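Skakside Community College
Workshop Practice 1: Materials and Layout
Handout 6 - Edge-glued boards and the block layout exercise
Instructor: Nabila Benjelloun

Read this before the August lab. Bring a pencil, a steel rule and your Latetti workbook. Section 3 of the workbook has the blank layout sheets.

1. Boards made from planks

A wide board is usually glued up from narrower planks. Wood moves across the grain as it takes on or loses moisture, and moves very little along its length. A single wide plank can cup. Several narrow ones glued edge to edge tend to stay flatter, though they still move.

When you look over a board, check these first:
Direction of the planks
Color changes from one plank to the next
Flatness, with the rule held on edge across the grain
Condition of the corners

Color change is not a defect. Maple in particular can go from nearly white to tan in the same stack of lumber. A maker who wants an even look will sort the planks before gluing - others leave them in the order they come.

2. The reference edge

Pick one long edge and call it the reference edge. All measurements in this exercise come off that edge and off the left corner. Do not switch edges halfway through. Most of the bad sheets turned in last term had a switched edge, and the positions could not be used.

The board for the written exercise is entered on your sheet as 900 mm long and 346 mm deep. Use those figures even if the board at your bench measures differently.

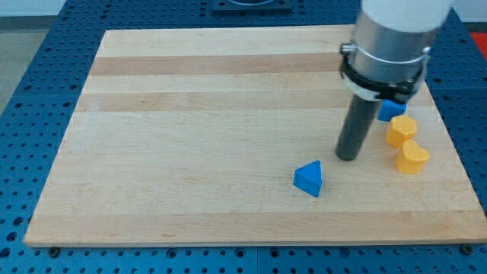

Figure 6.1. Maple-colored board on the perforated table, with blue and yellow blocks.

The triangular prism is set apart from the other three blocks. On your sheet, treat those three as one group and the prism as a single item. Sketch the outlines as seen from directly overhead: a block that is partly hidden from one side still gets a full outline.

3. Recording a position

For each block write the shape, the color, and two distances in millimeters. The first is from the left corner along the reference edge. The second is straight in from the edge. Measure to the nearest point of the block.

Sample entry: hexagon, yellow, 105 in the workbook's "in" column. If you read 99 on the first try and 105 on the second, measure a third time and keep all the readings.

4. To turn in

One layout sheet, one sketch of the plank pattern with the darker stripes shaded, and your answers to the Poirier reading on wood movement. Put your bench number at the top of each page.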